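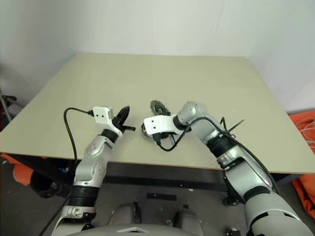
Both arms over the big table at Jimbridge, left gripper open.

I meant to write this up in June, when the second arm first went on, and then life got in the way as it does, so you're getting it now, all in one lump! For anyone new around here, I've been building a two-armed robot at Jimbridge, the shared workshop across the river from me, and I call it Bremilska (it was a street I lived on once, and I always liked the sound of it).

Most of the past month went into cables. I had them running along the outside of the arms in long loops, and I still do, but now the loops are the right length, and I can swing an elbow all the way across without that awful little tug at the connector. It took 7 tries on the right arm alone, and a whole bag of zip ties, and I still haven't trimmed all the ends. I will. Probably.

The grippers are the part I'm fondest of. The white housings came out of my third design, and the black fingers bolt on from the front, so swapping a set is a five-minute job if I haven't lost the hex key again. My test routine is 1000 open-and-close cycles per side, and I sit there with a coffee and listen for clicks like a worried parent.

Next up is the wrist code, which I have been putting off and putting off. I also owe a few of you the parts list, and it's coming, I promise, as soon as I can read my own handwriting.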